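Review: Janjua Soft Tissue Suture Pad

The Janjua pad is sold to teaching departments as a reusable practice surface for suturing. Our skills unit bought 16 of them in February to replace an older stock that had hardened in storage. This review was prepared by Amna Rizvi and Helmi Oksanen on behalf of the unit and concerns the single-layer version only.

The pads were used in 13 teaching sessions, at all levels from first attempts at a simple interrupted stitch to timed exercises. Each trainee was asked to close a short incision, tie off and trim, and then to comment on how the material behaved.

The surface was well received. It has a fine grain and yields under light pressure, and most trainees judged the resistance to the needle to be even from one end of the pad to the other. The Mokov pad we used previously was noticeably stiffer at the corners.
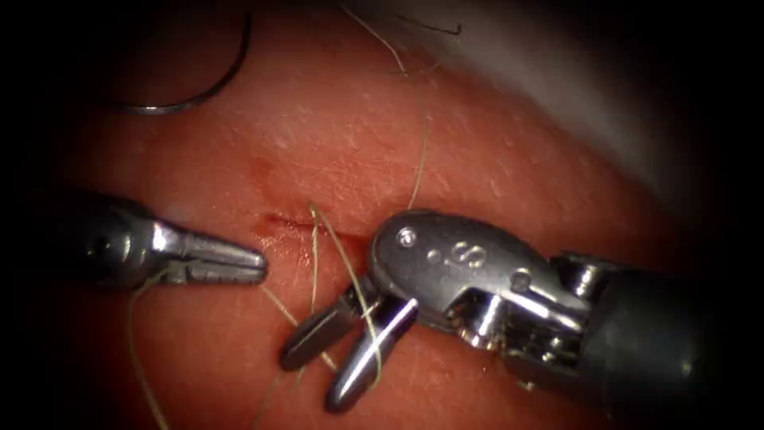
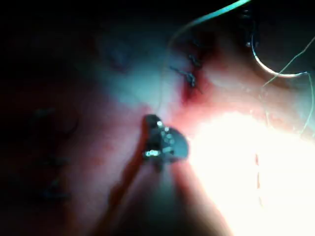
Suturing practice at a short incision.

Tearing was the main concern before purchase. When a stitch is placed too close to the cut edge, the Janjua material will pull through, but it does so gradually and the trainee has time to ease the tension. Bites of a sensible depth held well. Shagufta Sial, who supervised the advanced group, considered this a fair reflection of what learners ought to expect, and asked that the pads be kept for her sessions.

Durability is less impressive. A pad may be cut again beside an earlier incision, but after the third cut the strip between them becomes weak and knots begin to drag. The supplier's leaflet suggests a longer life than we were able to obtain. Old needle holes remain visible, and beginners sometimes follow them in preference to choosing their own entry point.

Pads should be stored flat in the sleeve provided. Two that were left rolled in a drawer did not recover their shape.

The unit rates the pad 3 out of 5 for durability and recommends it for intermediate and advanced teaching. For first-year classes, where pads are used up quickly, the cheaper Ledis block remains adequate. A further order has been placed.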